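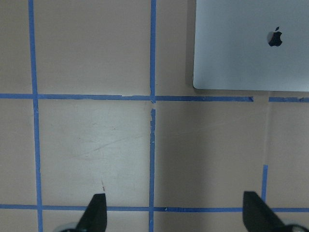

Test table at the Groma laboratory, marked out in blue tape, with the gripper open over the lower line.

Visit report, 2023-06-13
Prepared by Gwendolyn Sorensen, Clakia

Wilma Lennox and I attended the Groma open day on behalf of the working group on safe use of small robot arms. Our host was Suqin Ye, who is responsible for the written rules of the laboratory.

The rules fill 19 pages. Most of our time went to section 5, on table layout. Cells are taped before a test series begins, and the operator checks each line against a printed plan. Torn or missing tape must be recorded and replaced before the next series. Personal items, including laptops, are to be kept outside the marked cells.

Ms. Lennox asked who may approve a change to the layout. Ms. Ye replied that two signatures are required, one of them from a person who does not operate the arm. We recommend the same wording for our own guide.

The log sheet has no field for the condition of the table surface. Ms. Ye agreed to raise this with Huiling Xiong. A revised sheet is expected in September.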